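Notes from the sewing room: taking in a boxy T-shirt

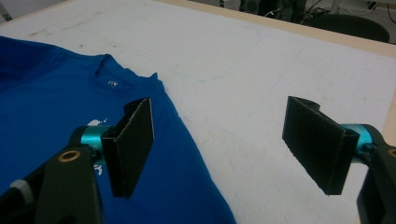 I've had a bee in my bonnet about T-shirts this month. Everyone I know has a drawer full of them and wears the same two, and when you ask what's wrong with the rest it's nearly always the fit (too wide in the body, sleeves like wings, or hanging down to mid-thigh). So for March I've been pulling the rejects out and altering them, and I'm hooked! A simple crew neck like the blue one is a lovely place to start, with a printed neck label you can leave well alone and nothing scratchy to unpick. Lay it out flat and smooth the creases from the shoulders down before you go anywhere near it with pins.

The first thing I do is find a T-shirt that already fits and lay it on top, matching the collars. Trace round the side and the underside of the sleeve with chalk, then add a centimetre and a half for the seam. I used to cut straight away at this stage and I have a very small orange vest to show for it. Now I tack along the chalk line by hand, turn the thing right side out and try it on. Reach up for something on a high shelf. Sit down. If it pulls across the back, let it out a bit and try again.

Needles matter more than I ever believed. A ballpoint needle slides between the threads of a knit, where an ordinary sharp one can leave a row of tiny holes that open up in the wash. I bought mine from Goller, the haberdashery on the corner in Ostville, where a card of them costs less than a coffee. They also had a bin of polyester thread at 50p a reel, so I came home with far more green than any person needs.

If your machine has a stretch stitch, use it. Mine is an old Kashyap with three settings and a temper, so I use a narrow zigzag, and it's held up on everything so far. Go slowly and let the machine feed the cloth through. If you tug it, you'll get a wavy edge like a lasagne sheet, though a good press with plenty of steam will calm most of that down. Mind any printing on the front when you iron, and go over it from the inside with a cloth in between.

Hems I still find fiddly. I've been trying a twin needle, which gives you those two neat rows like a shop-bought top, and my first go came out puckered from one side to the other. Loosening the top tension helped. So did sticking the hem down first with Evow tape, the wash-away sort (do check the packet, as they do a permanent one too and it's like cardboard!).

Save your offcuts, by the way. The strips from the sides curl up nicely if you pull them and make very good ties for tomato plants, soft enough not to cut into the stems. I've got 16 rolled up in a jam jar ready for the summer.

Next month I'm having a go at necklines, so if you've got a baggy collar you've rescued, do write in and tell me how you did it.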